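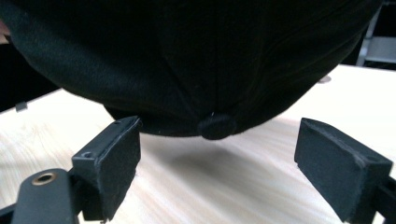 Black cap above a pale wood tabletop.

Chain Saw Care in the Home Workshop
Skukcombe Woodland Extension, Landowner Notes
Reviewed Jun 15, 2026

Owners of small woodlots are asked to read these notes before the August cutting period. They apply to gasoline saws used for thinning and firewood. Where they differ from the operator's manual, the manual governs.

Before work begins
Switch off the saw, let it cool, and disconnect the spark plug lead. Wear gloves whenever the chain is handled. Work on a firm bench with good light, and keep fuel away from heaters and pilot flames.

Filing the chain
Select the round file size given for the chain pitch. Clamp the bar in a vise and set the chain brake. File each cutter from the inside toward the outside, lifting the file on the return. Most owners find that two or three strokes per tooth are enough if the chain is touched up at every second tank of fuel. Release the brake to advance the chain, then set it again. All cutters should be brought to the length of the shortest one. Check the depth gauges at every third sharpening.

A chain that throws fine dust in sound wood is dull. A chain that pulls to one side has usually been filed unevenly.

Bar and oil
Turn the bar over each time the chain is replaced. Clear the groove with a thin scraper and confirm that the oil hole is open. Burrs along the rails may be removed with a flat file.

Chain tension
Adjust tension with the chain cold and the bar nose held up. The chain should sit against the underside of the bar and still move freely by gloved hand. New chains stretch and need checking again after the first few cuts.

Storage
Saws to be left idle for over 90 days should be drained and run until they stop. Remove the chain, wipe it with oil, and keep it in a closed tin.

Loan equipment
Bar vises and filing guides may be borrowed from the Tramby and Lunde offices for 48 hours. Requests should be addressed to Eoin Gilmartin at the Tramby office.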